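**Course handout 4: Visit to the Rultov demonstration rooms**
Introduction to Service Robotics, Gisdale campus
Instructor: Rokeya Kumarasinghe
Issued August 5, 2024

Students enrolled in this course are required to attend the demonstration at Rultov and to submit a short written report afterward. The group will meet in the lobby of the Mondal Building and proceed together to Room 101. Late arrivals cannot be admitted once the demonstration has begun.

## Purpose of the visit

The July lectures dealt with rigid parts: boxes, bottles, and blocks whose shape does not change when they are grasped. The visit turns to household work with cloth. Bedding is a demanding subject for a gripper. A blanket has no fixed outline, its edges are often hidden under other layers, and a fold made at one corner may move the fabric at the opposite side.

The staff will present hand-held gripper tools, in which a person guides the jaws and a camera on the tool records the work from close by. Please review the section on parallel jaws and pad materials in the course reader before attending. Particular attention should be given to the choice of approach angle – a point on which many reports last year were weak. 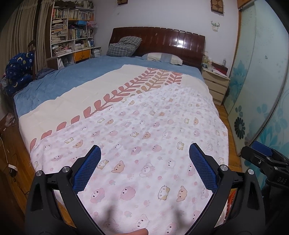 A second matter for study is the layering of fabrics. When one cover lies across another, the operator must decide which layer to take and how deeply to close the jaws. Printed patterns add a further difficulty for the vision system, as the border of a printed figure can be mistaken for the edge of the cloth. Furniture placed close to a bed also limits the directions from which a tool can approach.

## Conduct during the demonstration

- Remain behind the marked line unless invited forward.
- Do not touch the tools or their cables.
- Questions may be put to the staff after each task.

## Written report

The report should be 2 pages in length and should address the following:

1. How the operator chose a grasp point on the fabric.
2. One difficulty caused by the room itself.
3. A comparison with the Lollholm gripper discussed in class.

Reports are to be handed in at the next lecture – printed copies only.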